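Fraser schools add fruit cups to lunch menu

Elementary schools in Fraser will put a fresh fruit cup on every lunch tray starting in March, the district said.

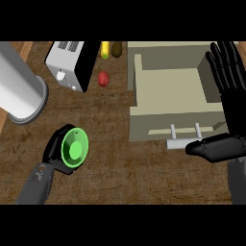
Parents at one school had asked for the change last fall, saying that packed lunches often came home with the apple untouched and that cut fruit might go over better. The cups will hold melon, grapes or orange pieces, depending on the week.

Limetti, the district's lunch supplier, tried them with 200 students before winter break. The plan covers 1,964 children in grades K through five. Lunch prices stay the same through June – after that the school board will look at them again.

Families can ask the school office for the new menu.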